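Print this item | E-mail this item

Folding Day at the Turnville Linen Exchange

The September exchange is open again, and the first job, as always, is getting everything folded before it goes on the shelves. Last year we handed out 2,301 pieces of bedding, towels and clothing from the Turnville hall. This year the count reached 2,423, and most of it came to us already washed and folded by the people giving it.

We ask donors to do the folding at home. Binta Onuoha, who runs the sorting tables, says a bag of folded linen takes her a few minutes to check, and a bag of tangled linen can take half an hour. She would like everyone to work on a bed if they can. A bed is wide and about waist high for most adults, and there is room to leave finished piles at one end while you work at the other. Keep the quilt on. It gives a little grip and stops thin cloths from sliding.

Start with the plain pieces. A single cloth should be folded into layers, pressed flat with the hand, and then turned so the loose end is tucked under. If one end bunches up, shake the cloth out and begin again. Do the dark clothes last and keep them in their own heap until you get to them, so that lint stays off the light pieces. Folded clothes can go up against the headboard, out of the way.

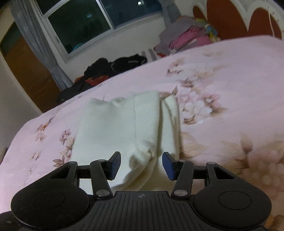 What to Bring and Where

Please sort into 2 bags, one for linen and one for clothing. Tie the linen bag loosely so the folds are not crushed. Mark the outside with the size if you are giving sheets or quilts. We cannot take pillows, mattress pads or anything with a broken zipper.

The side door on Gridham Street is open for drop-off from 9 a.m. to noon. Pull up to the curb and someone will come out to the car. If you have more than four bags, call the office first so we can clear a table.

Eimear Foley has printed 1,000 size tags, and they are free at the front desk. Pin one to the top corner of each sheet set, with the safety pin closed. Pins with plastic heads come off in the bags, so please leave those at home.

Towels are short this fall, bath size above all. Crib sheets are plentiful and we will not need more until spring.

Print this item | E-mail this item

Related items
Halim Room Closed for Floor Repairs
Size Tags: How to Fill Them Out
Drosari Street Coat Drive Moves to the Hall
Shelf Space for Winter Blankets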